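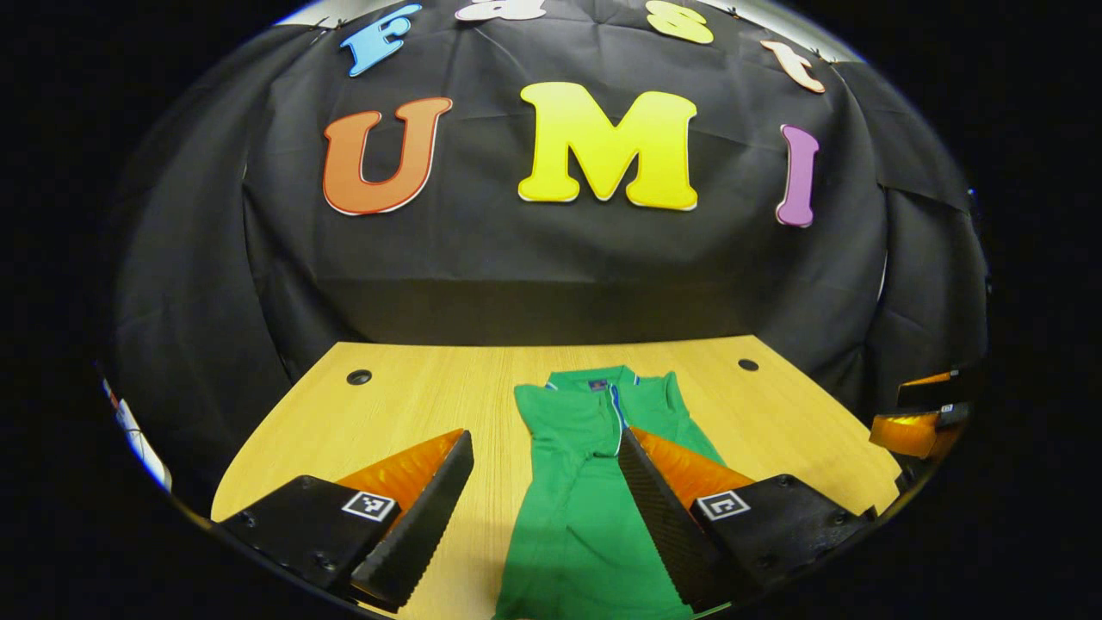

Chapter 7
Folding by Demonstration

7.1 What this chapter covers

The earlier projects in this book used rigid parts. A block has one shape, and its pose can be written down as a position and an orientation. Cloth has no such short description. A polo shirt on a table can take any number of shapes, and a fold that works on one of them may fail on the next.

In this project, your team will collect human demonstrations of a folding task with a hand-held gripper and use them to train a simple policy. The shirt is already folded lengthwise at the start of the task, collar at the far side of the table, placket up. The operator brings the lower part up toward the collar and releases it.

Chapter 6 must be completed first. You will need the calibration file your team saved in Section 6.4.

7.2 Terms

Demonstration: one recording of the task, from the first motion of the gripper to the release of the cloth.

Fiducial marker: a printed square pattern of known size. A marker is fixed to the block at the base of each finger. The distance between the two markers gives the gripper opening.

Fisheye view: a wide view in which straight lines appear curved. The table edge will look arched in your recordings. Do not crop or straighten the images before Section 7.6.

Backdrop: the cloth hung behind the table. Ours is black fabric with large colored letters attached, which give the tracking software fixed features to follow. Plain black fabric gives it very few.

7.3 The Ider data set

The exercises use a set of 400 demonstrations recorded by the student robotics club at Avside under Kiran Negi. Of these, 193 were rejected on review. The most common fault was a marker covered by a sleeve or a loose fold, which left the gripper opening undefined for part of the recording. The second was loss of tracking during fast motion.

The rejected recordings are included in the set. Exercise 7.3 asks you to sort them by fault, and the results will be used again in Chapter 8.

7.4 Before you record

Check that both markers are clean and flat against their blocks. Close and open the gripper fully once at the start of each session. Keep the shirt parallel to the wood grain of the table, with the collar away from the operator. Do not move the backdrop or its letters between sessions. If either is moved, repeat the mapping step in Section 6.5 and begin a new session folder.

Each team member should record under a separate operator number.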